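On June 17, 2026, Johanna Hollenstein wrote:

> Does the Flarken method still find the rim if the plate is shiny? Ours at Skultanside gives up at once.

Hello Johanna, and what a lovely question to come back to! We've been at exactly this in Jiststead, with the teal fingertip brought up to the dark ring in the middle of the disc:

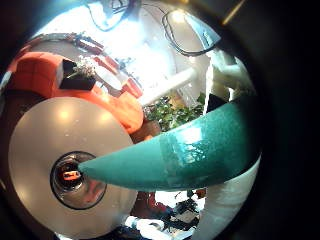

Vol. 4, No. 2

Glossy discs are harder, I'm afraid, but we got 134 good contacts and only 14 misses once we let the finger feel for the ring (bright spots fool the vision part dreadfully). I'll gladly send the Riedl settings over.

Warmest wishes to you all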